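Celda bimanual Stilia

La celda bimanual Stilia es un puesto robotizado de sobremesa destinado a la manipulación de objetos pequeños, instalado en el taller de Astdale por la firma integradora Dratico. Consta de dos brazos enfrentados y un plano de trabajo textil. Se describen a continuación su puesta a punto y su mantenimiento.

Puesta a punto

El procedimiento comienza con el tendido del paño y la comprobación de los soportes de ambos brazos. Después se fija la referencia cero de cada articulación y se verifica el cierre de las pinzas. La comprobación de alcance se efectúa con dos vasos y una serie de marcas colocadas entre ellos; los brazos se ensayan por separado, de modo que uno permanece en reposo mientras el otro sujeta la pieza. El protocolo interno, denominado Wi, prevé 21 posiciones de ensayo y exige repetir la secuencia completa cuando cuatro de ellas resultan fallidas.

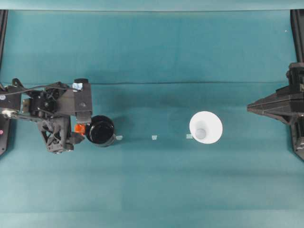

Comprobación de alcance: el brazo izquierdo sujeta el vaso negro; tres marcas translúcidas lo separan del vaso blanco.

Mantenimiento

La revisión ordinaria se realiza cada 49 horas de servicio y comprende el apriete de la tornillería, la limpieza de los dedos de las pinzas y la inspección del cableado exterior, cuyo recorrido debe permitir el giro completo de la muñeca sin tensión. El paño se sustituye cuando presenta desgarros o pliegues que alteren el apoyo de los objetos.

Las intervenciones se anotan en el libro de la celda, que en agosto reunía 373 asientos. La mayor parte corresponde a reajustes de la referencia cero tras el cambio de una pinza. La sustitución de un brazo completo obliga a repetir la puesta a punto desde el principio.

Véase también: Pinza robótica; Calibración; Célula de fabricación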